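Lendwood Stipendienverwaltung
Software für Stiftungen und Fördervereine

Übersicht | Funktionen | Lizenzen | Support | Kontakt

Lendwood ist ein Programm zur Verwaltung von Stipendien und Studienbeihilfen. Es deckt den Ablauf von der Ausschreibung bis zur letzten Auszahlung ab und richtet sich an kleine und mittlere Stiftungen, die ihre Bewerbungen bisher in Tabellen und E-Mail-Ordnern führen. Hersteller ist die Cladotden GmbH.

Bewerbungen annehmen

Für jedes Förderprogramm legen Sie ein eigenes Online-Formular an. Pflichtfelder, Fristen und Anlagen bestimmen Sie selbst. Bewerberinnen und Bewerber können ihre Angaben zwischenspeichern und Immatrikulationsbescheinigungen, Notenübersichten oder Einkommensnachweise nachreichen, solange die Frist läuft. Fehlende Unterlagen werden in der Bewerbungsliste rot markiert. Erinnerungen verschickt das System auf Wunsch automatisch.

Gutachten und Auswahl

Gutachter erhalten einen eigenen Zugang und sehen nur die ihnen zugeteilten Bewerbungen. Namen und Fotos lassen sich ausblenden. Die Bewertung erfolgt nach einem Punkteschema, das je Programm hinterlegt wird, zum Beispiel Studienleistung, wirtschaftliche Lage und Engagement mit unterschiedlicher Gewichtung. Voreingestellt sind 2 Gutachten pro Bewerbung, bei stark abweichender Punktzahl kann ein drittes angefordert werden. Die Rangliste wird nach Abschluss aller Gutachten freigegeben und kann als PDF oder CSV ausgegeben werden.
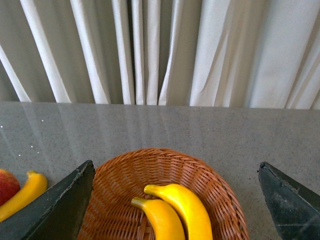 Auszahlung und Nachweise

Raten werden im Zahlungsplan des Stipendiums angelegt, monatlich oder pro Semester. Eine Rate kann an eine Bedingung geknüpft werden, etwa die Rückmeldung zum neuen Semester. Die Zahlungsliste wird als SEPA-Datei exportiert und in das Bankprogramm eingelesen. Lendwood führt selbst keine Überweisungen aus.

Technische Angaben

Betrieb: im Browser, gehostet oder auf eigenem Server
Sprachen der Oberfläche: Deutsch, Englisch, Portugiesisch
Datenimport: CSV, XLSX
Dateianlagen: PDF, JPG, PNG
Anmeldung: Passwort und zweiter Faktor
Löschfristen: je Programm einstellbar

Lizenzen

Basis: bis 600 Bewerbungen im Jahr, 3 Förderprogramme
Plus: bis 4.000 Bewerbungen im Jahr, Zahl der Förderprogramme unbegrenzt
Eigener Server: auf Anfrage

Gutachterzugänge sind in allen Lizenzen enthalten. Ein Wechsel von Basis zu Plus ist jederzeit möglich, der umgekehrte Wechsel zum Ende der Laufzeit. Preise erhalten Sie mit dem Angebot.

Einführung und Datenübernahme

Bestehende Stipendiatendaten übernehmen wir aus Tabellen oder aus dem Vorgängerprogramm Vestevik. Bitte schicken Sie vorab eine Musterdatei ohne Personenangaben. Für Programme mit Bewerbungsstart im November sollte der Auftrag vor der Sommerpause vorliegen.

Ansprechpartner

Vertrieb und Angebote: Benvinda Leitão
Datenübernahme und Technik: Vinh Kim

Die Hotline ist werktags ab 9 Uhr besetzt, am Freitag nur bis 13 Uhr.

Testzugang anfordern
Datenblatt herunterladen (PDF)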